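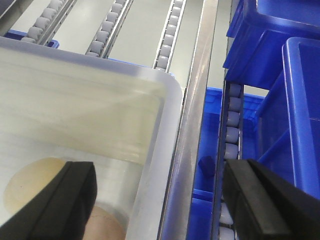
La pérdida de agarre es el fallo más frecuente en las operaciones de manipulación y también el peor documentado. Cuando una pieza cae, el operador suele reponerla, rearmar la célula y continuar la producción sin anotar nada. El presente capítulo estudia este fallo desde sus causas geométricas hasta sus consecuencias para la seguridad de las personas. Conviene comenzar por la extracción desde un contenedor, tarea en la que la pinza dispone de poco espacio lateral: una pieza redondeada situada junto a la pared de la caja obliga a introducir uno de los dedos en un hueco estrecho, y cualquier error de posición se traduce en un contacto con el plástico.

14.1 Un caso de estudio

El 19 de enero de 2018, en la planta de Brestidon en Darnano, una célula de dos brazos dejó caer una caja durante un traslado. La caja golpeó el borde de una estantería y quedó dentro del recinto, apoyada contra el resguardo. Un técnico de mantenimiento, Bujar Yordanov, abrió la puerta de acceso para retirarla. El enclavamiento detuvo el brazo izquierdo; el derecho, cuya señal de parada dependía de un segundo relé, completó el movimiento en curso. No hubo lesiones.

La investigación, dirigida por Vibeke Hviid y Esben Hedegaard, examinó el registro de 2250 ciclos anteriores al suceso. En 557 de ellos la apertura final de la pinza difería del valor nominal, sin que el controlador hubiera emitido aviso alguno. El umbral de alarma se había ampliado en noviembre para reducir las paradas de línea.

14.2 Posición de los dedos y confirmación del agarre
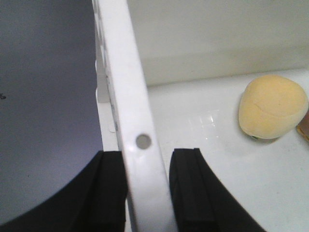

Una pinza de dedos paralelos solo puede confirmar un agarre si conoce el espesor esperado en el punto de contacto. En piezas de sección constante, la comprobación resulta sencilla. La dificultad aparece cuando el perfil presenta orificios o un canto irregular, como la barra blanca situada entre los dos dedos, con un orificio redondo en su cara y una hilera de pequeñas pestañas a lo largo del lado izquierdo. Si la almohadilla se apoya sobre una pestaña, la apertura medida aumenta y el controlador puede interpretar como correcto un contacto parcial.

El informe de Hviid y Hedegaard denominó a este fenómeno «falso cierre». Su detección exige contrastar la apertura con, al menos, otra magnitud, habitualmente la corriente del motor o la fuerza en la muñeca.

14.3 Manipulación de cajas

La toma por el borde es habitual en cajas abiertas. Antes de programarla deben conocerse el perfil del reborde, la rigidez de las paredes y el peso máximo previsto.

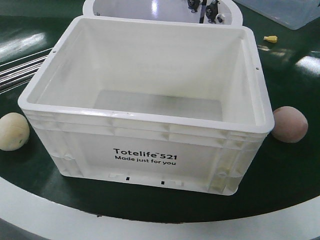 Figura 14.3. Caja Totelife 521 vacía sobre una mesa circular de color verde.

En el ensayo de referencia, la caja se verifica primero sin carga y después con carga descentrada. Troels Bjarnason, autor del procedimiento Sekiguchi, recomienda no dar por válido el primer ensayo si el segundo no se ha realizado, dado que el reborde cede de manera desigual cuando el contenido se desplaza. 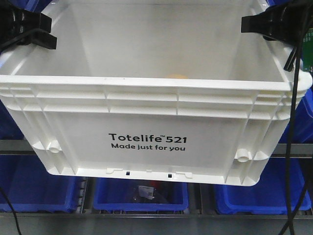
Debe comprobarse asimismo la zona situada bajo la trayectoria. La evaluación de riesgos considerará la caída en cualquier punto del recorrido, incluido el tramo en que la carga se encuentra a mayor altura, y establecerá que la apertura de un resguardo detenga todos los ejes por la misma función de seguridad. El apartado 14.4 desarrolla los criterios para elegir dicha función.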